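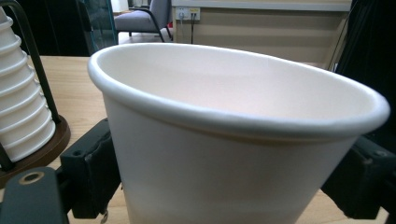
Search the archive Go

[Meesuk Players list] Re: strike weekend and the platforms

From: Kulap Chareonsuk
To: the list
January 27, 2022

Chutima Sangkhawat wrote:

> Hi all,
> Before everybody scatters I'd like to settle what we're doing with
> the platforms. We own 13 of them. They have been in every show
> since I joined and they take up the whole left side of the shop.
> Two are so warped that the cast calls them the boat. I propose we
> keep the good ones, scrap the rest, and rent from Skovard when we
> need height. Their rate is $57 a platform per weekend, legs
> included. Also, whoever has the key to the paint cabinet, please
> bring it back. I am tired of borrowing primer from my own garage.
> Chutima

Chutima,

I have the key. I've had it since June. It was in my winter coat, and I would like the record to show that it was a warm fall.

On the platforms, I'm with you on the boat and against you on nearly everything else. I went down last night with a flashlight and a level and looked at all of them. The boat is finished. I jumped on one half of it and the other half rose to greet me. Take those two with my blessing, and save the casters, which are the good Endix ones we bought when we had money.

The other 11 are ugly but sound. They have been a ship's deck, a courtroom, a hayloft and (for that one musical we agreed not to discuss) the moon, and they have at least one layer of paint for each. I suspect the paint is now structural. If somebody sands them down to bare wood we may find there was never any wood.

As for renting, please do the arithmetic on the spring show. The design calls for eight platforms. At $57 each that is $456 for one weekend, and we run two. That's $912 before anyone has bought a gel or a doughnut. Last spring our whole set budget would have covered that and left us enough for a curtain rod. I like Skovard fine. They were very decent about the fog machine. But I'd like to go on being a theater that sometimes owns a floor.

What I would do with the left side of the shop is stand the platforms on edge. They're lying flat right now because we stacked them flat after the farce, when everyone was tired and there was pizza. On edge they take up a third of the space, and you can get one out without moving all its friends. I'll build the rack if I can have the leftover two-by-fours from the balcony. I'd need one other person on the day, preferably someone who doesn't offer me notes on my sawing.

Other items while I have you:

The legs. We have 19 of the long ones. Each platform takes four. You see the problem. If you have a leg at home, perhaps holding up a tomato plant, I'm not asking questions, just leave it by the loading door.

The Clultex black drape came back from the cleaners smelling like someone else's church. It's hanging on the back pipe to air out. Please don't fold it yet, and please don't hide behind it during notes.

The prop shelf. Anything without a show name on it by the end of strike goes in the giveaway bin. This includes the rubber fish. I know there are strong feelings about the rubber fish.

Paint cabinet key goes back on the nail tonight. I'm going to write PAINT on it in large letters, so that the next person to find it in a coat will at least know what they've done.

Chutima, if you still want to rent after seeing the rack, I'll drive the truck over to Skovard myself and be pleasant about it.

Kulap

2 replies in this thread
Share (0)
Last updated: 13 hours ago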